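Tribunal tells Flirkton to stop sending back permit renewals over staple holes

September 8, 2025

A tribunal has ordered the immigration office in Flirkton to reopen 205 residence permit renewals it had turned down on the grounds that the forms bore "evidence of previous fastening". In plain terms, they had staple holes in them.

The ruling, handed down at the end of a hearing that lasted 2 days, gives the office 60 days to look at each case again. Until then, none of the people concerned can be told to leave, fined for being here without papers, or asked to post the whole lot back in a fresh envelope.

The trouble began in spring, when the office brought in a new checklist for applications sent by post. Item seven said that documents must arrive "flat, clean and unaltered". Staff at the counter took this to cover folds, paper clips and, in one case read out at the hearing, a page that had been trimmed to fit the envelope the office itself had supplied.

Most of those turned down work at the fish-packing plant in Balik or on the farms beyond Traltberg, and had renewed their permits several times before without anybody taking an interest in their stationery. Under the old rules, a faulty form was sent back with a note. Under the new ones it counted as no form at all, which meant that by the time the letter arrived the permit had usually run out.

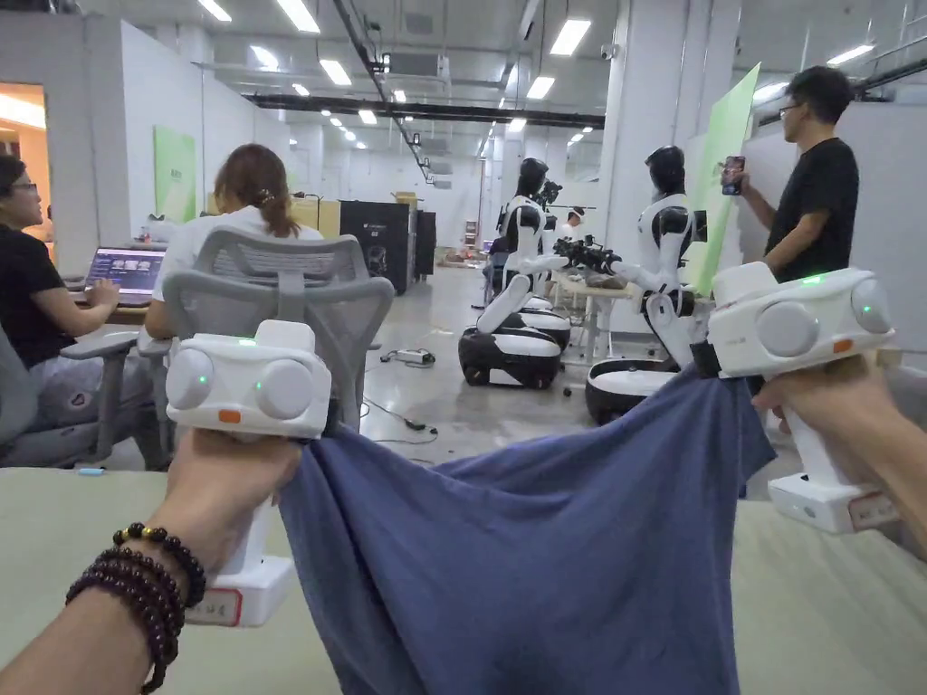

Lawyers for the office argued that the rule was needed to prevent fraud, as pages could in theory be swapped after signing. The presiding judge asked how many swapped pages had been found. The office asked for a short break, and came back with the answer that no figures were kept.

In the written decision, the tribunal said that a right to stay "cannot hang on the condition of the paper it is asked for on", and that the office had a duty to read an application before deciding what was wrong with it. It did allow that forms should be legible. It declined to rule on paper clips.

The office said it was disappointed, would study the decision with care and had not yet decided whether to appeal. Any appeal would go to the higher court in Midtbø and must be lodged by the middle of October - by post, on the court's own form, which comes in three sheets and is stapled at the top left-hand corner.

A legal advice group in Traltberg, which brought the case, said it was pleased but tired. It wants the office to pay back the second fee charged to applicants who tried again, and says several families paid three times. The tribunal left that question for a separate hearing, with no date set.

In the meantime the checklist remains on the office's website. Item seven has been taken out, and the list now runs from six to eight.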